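Plastic Dishes, Stains and Cloudiness: What Works in a Home Kitchen

By Viktória Kiss
Mar 17, 2021

Most of the plastic in our kitchen is older than my younger child. It gets used every day, it goes in the dishwasher more often than it should, and it picks up stains. I have tried most of the methods people pass around. The ones below are the ones I still use. I have left out anything that needs a product you can't get at a regular grocery store.

Sorting first

Before you clean anything, pull all of it out of the cupboard and put it on the table. Match lids to containers. Anything without a lid goes in one pile, anything cracked goes in another. Cracked pieces go out. A crack in a bowl holds food and water no matter how well you scrub, and it only gets longer.

Run your thumb over the inside of each piece. If it feels rough or fuzzy, the surface is scratched, and it will go on staining however you treat it. I keep a few of those for dry things like rice and clothespins.

White film

Cloudy plates and cups usually have one of two problems. Either there is mineral film from hard water, or the surface has been worn by detergent and heat. Film comes off. Wear doesn't.

To find out which you have, wipe one spot with white vinegar on a paper towel, wait a minute, rinse, and dry it. If the spot is clearer than the rest, you have film. Fill the sink with warm water, add two cups of white vinegar, and soak everything for half an hour. Rinse well and dry with a towel. Don't let it air dry or you will put the film right back.

Tinted plates that you can see through show film more than solid colors do. Hold them up to a window to check them. On a table they can look fine.

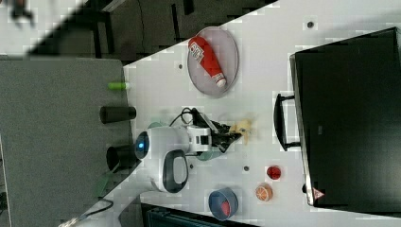 A see-through gray plate, toward the back of the table.

If the test spot looks no different, the plate is worn. You can go on eating off it, but no soak is going to bring the shine back. My neighbor Gumaro Quintero polishes his with toothpaste and a soft cloth. It helped a little on one of mine and I did not think it was worth the time.

Our water is hard enough that I do the vinegar soak once a month. In February I skipped it and the cups were gray by the end. If your water is soft you may only need it a couple of times a year.

Tomato and ketchup stains

The red in tomato sauce sticks to plastic because it comes along with oil. Hot water sets it. So the first rinse should be cold, and it should happen before the dish sits.

For a fresh stain: Rinse in cold water. Put a good squirt of dish soap in the container with a little cold water and a torn-up paper towel. Put the lid on, hold it shut, and shake it for a minute. Pour it out and rinse. The paper towel does most of the work. I was surprised by how red it came out the first time.

For an old stain: Mix baking soda with enough water to make a paste. Spread it on, leave it overnight, and wipe it off with a soft sponge. Rinse. Do it again if you can still see orange. Three rounds is my limit.

For a stain that is still there after that: Set the clean, wet piece in direct sun for a day or two, stained side up. A windowsill works, but outdoors is faster. I have had containers come back nearly clear this way. Bring them in at night so they don't collect bugs and dust.

Straight ketchup is easier than sauce. It has very little oil in it and rinses off most plastic if you get to it the same evening. Curry and anything with turmeric is the worst. For those I use glass now.

The bottle itself also needs a wipe. The cap collects a crust that drips onto whatever you set it on. Once a week, take the cap off, soak it in a cup of hot water with dish soap, and clear the hole with a toothpick. Dry it before you put it back on. At the table, give the bottle a plate of its own. A plate is easier to wash than a tablecloth.
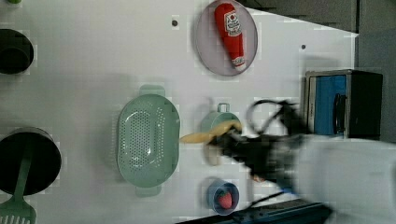 Ketchup on a plate, next to the colander and mug.

Colanders

A plastic colander looks clean long before it is. Starch from pasta dries in the holes, and bits of spinach get stuck from the outside, where you don't look.

Wash it as soon as it has drained, from the outside first. Spray or run the water so it pushes things back the way they came in. Then do the inside with a brush. A vegetable brush is fine. An old toothbrush is better for small holes.

If starch has already dried on, soak the whole thing in warm water for 20 minutes before you brush. Don't scrape it with a knife. That leaves grooves around the holes, and those are the places that turn brown later.

Check under the rim and around the handles too. Store it upside down so that it finishes draining.

Cups and mugs

Coffee and tea leave a brown ring. Baking soda on a damp cloth takes it off in most cases. Rub in circles, rinse, and look at it again in good light. For a ring at the very bottom, fill the mug with warm water, add a spoonful of baking soda, and let it stand overnight.

I don't use bleach on plastic cups. It works, but the smell stayed for days when I tried it and my coffee tasted like a swimming pool.

Scouring powder and green scrub pads will remove the ring and some of the mug with it.

Smells

Onion and garlic smells come from the same place as the stains. Try these in order:

Wash with dish soap and warm water, and leave the piece open to the air for a day.

Crumple a sheet of plain newspaper, put it in the dry container, close the lid, and leave it for two nights. Wash again.

Fill with water and two tablespoons of baking soda. Leave overnight.

Lids hold on to smells longer than containers do, mostly in the groove or under the seal. If the seal comes out, take it out and wash it by itself. A butter knife will lift it, but go gently.

Dishwasher

Put plastic on the top rack only. Skip the heated dry if your machine lets you. Keep light pieces from flipping over by tucking the edge under something heavier. Leave tomato-stained items out until the stain is gone, or the whole load may come out a little pink. Helju Ramanauskas, who wrote in after my last page on cutting boards, says she puts small lids in a mesh laundry bag and clips it to the rack. I have done that since and haven't lost a lid to the bottom of the machine.

If a piece has no marking about dishwashers on the underside, wash it by hand.

When to throw it out

Cracks, sticky surfaces that stay sticky after washing, warped rims that won't take a lid, and any smell that is still there after all three steps. Check what your town takes for recycling by the number on the bottom. Ours does not take colanders or cups.

Next page: getting candle wax off a wooden table.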